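Section 5: Loading your Doolan stacked washer

You've levelled the machines and run the empty rinse, so now for the good bit: your first proper wash! The drum takes more than most people expect, and a little care at this stage pays you back in whiter whites.

5.1 Before you start

1. Check that the tap behind the washer is fully on.
2. Swing the door right back on its hinge.
3. Put your basket on the floor directly in front of the drum. A woven one is lovely for this, as long as the rim has no sharp ends that could snag. 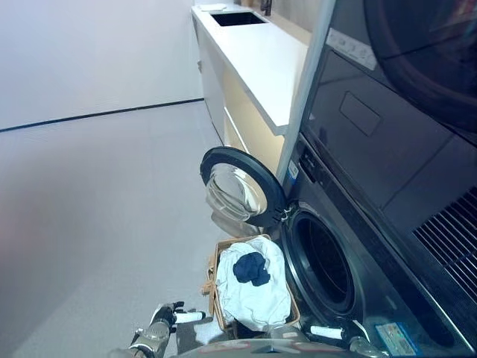 4. Run a finger round the inside of the rubber seal and take out any fluff, coins or hairgrips.

5.2 Sorting

5. Take anything dark off the top of a white load and put it to one side. One navy sock is enough to turn a whole batch of pillowcases grey, and we'd hate that for you. 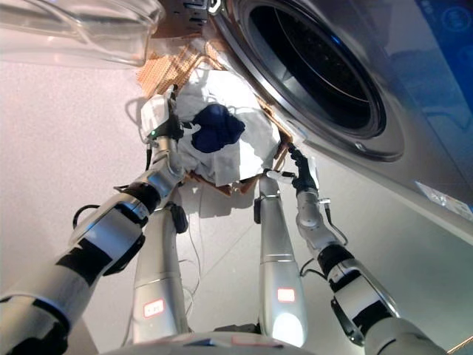 6. Shake out each piece as you lift it. Sheets and big towels go in first, opened up a bit, with smaller things after them.
7. Stop when you can still fit a flat hand between the washing and the top of the drum.

Note: New dark cottons should have their first two or three washes on their own, at 30 degrees.

CAUTION: Never lean on the open door or hang wet washing over it. The hinge is strong, but it isn't a shelf.

5.3 Whites

Our favourite programme! Choose Aser White for mixed cottons.
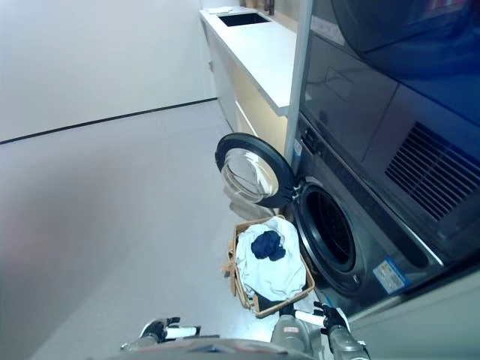 8. Feel down the sides and into the corners of the basket for stray coloured bits before the last armful goes in.
9. Close the door until it clicks.
10. Set the spin to 800 for shirts and fine cotton, or go all the way up to 2000 for towels.

Leave the door ajar for an hour or so afterwards to let the seal dry. For drying times, see Section 7.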